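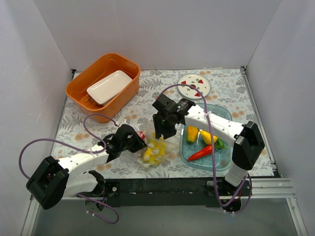 Plate and basin on the table

Voltage drop on a long feeder to a detached shop

wirenut_mo
Posted in Electrical - Feeders and Branch Circuits

I'm laying out a feeder from the house panel to a detached shop on a place outside Prevusville. It's a long run, mostly underground in PVC, with a short stretch of tray inside the shop once it comes through the wall. The load calc came out low enough that the smaller conductor is fine on ampacity. My worry is voltage drop. The biggest motor is on the dust collector, 15 amps at 240, and the owner says the air compressor will often be running with it.

Do you size for drop at the full calculated load, or just at what you expect to be running? I get two different wire sizes depending on which one I use, and the price gap is not small.

fasu_tech
Expected load, with the biggest motor starting. Calculated load has a lot in it that will never be on together in a one-man shop. If you size to that you're buying metal for nothing.

Grayline
Disagree. You don't know what the next owner puts in there. The trench is open once. I size to the calculated load every time and I've never had a callback for dim lights.

fasu_tech
You've never had a callback because you put in twice the wire. The guy paying for it might like to know he had a choice.

T. McAlister
What are you using for conductor temperature in the drop calculation? A lot of the online calculators assume the wire is running at its full rated temperature. If your feeder is lightly loaded it won't be anywhere near that, and the resistance will be lower than the table number. It won't cut the drop in half, but it could be the thing that decides between your two sizes.

wirenut_mo
I used the one on the Fomine site. It doesn't say what temperature. I put in copper, single phase, 240, and the one-way length.

T. McAlister
Then work it by hand and see how close you get. Look up the resistance for your size, multiply by amps and by twice the one-way length, and divide by whatever length the table is based on. If your number is well off from theirs, find out why before you buy anything.

Grayline
Also check that you really put in one-way. Some of them want the round trip. I had a helper double it on a well pump job and we nearly ordered the wrong reel.

panelboy12
Why copper at all? Aluminum two sizes up is still cheaper on a run like that. Check the lugs on the shop panel first. The McPhee panel I put in last July took the larger aluminum with no trouble, but the small ones won't.

fasu_tech
Agree on aluminum. Watch your conduit size though. Going up on the conductor can push you into the next pipe, and then you've lost part of the savings.

wirenut_mo
Ok, did it by hand. The Fomine number was a little high, so Tamsin may be right about the temperature. At expected load the smaller copper comes in under 5 percent from the service to the farthest outlet. At the full calculated load it doesn't.

Grayline
Under 5 by how much? You still have the branch circuits in the shop to think about.

wirenut_mo
That's with the branch included. It's close.

Grayline
Close is why I'd go up a size.

T. McAlister
I'd price the aluminum before arguing about it any more. If the larger aluminum fits the lugs and the pipe, it covers both loads and you're done. One more thing - if you upsize the ungrounded conductors for drop, the equipment ground has to go up in proportion. People forget that and the inspector doesn't.

wirenut_mo
Didn't have that on my list. Thanks. Supply house opens at 7, I'll get a price on aluminum and post what I find.

panelboy12
Ask about cut charges too. Mine adds one for anything off a full reel.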